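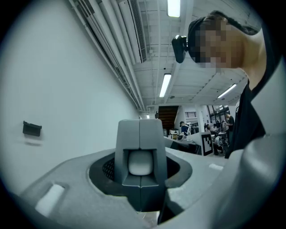
5. Registering the gripper camera in Drarnent

This section sets out how the view from the hand-held gripper is registered in the Drarnent perception software before recording begins. It applies to all stations on which section 4 has been completed.

5.1 Before you start

The gripper fingers must be closed, with the two halves meeting along the centre seam. A printed black-and-white marker must stand upright on the desk. Both the gripper camera and the head-mounted camera must appear in the device list.

5.2 Procedure

1. Open Drarnent and select Station, then Register View.
2. Enter the marker number. The default is 74.
3. Hold the gripper so that the marker is visible in the preview and the fingers do not cover it.
4. Select Capture. Move the gripper to a new position and repeat until 9 views are stored.
5. Select Solve. The software works out the camera position and draws the finger outline over the preview.
6. Compare the outline with the fingers. If it does not follow the edges, delete the stored views and return to step 3.
7. Select Save to Station.

Note: Ceiling lights may cause glare on a printed marker. Where the preview shows the message "Marker lost", tilt the marker slightly and wait for the message to clear.

Caution: Do not change the lens setting after step 7. The saved values will no longer be valid and the planner will reject recordings with error 957.

5.3 Head-mounted camera

The head-mounted camera is registered separately. Refer to section 6. Operators should adjust the strap before registration and should not move the camera on the strap afterwards.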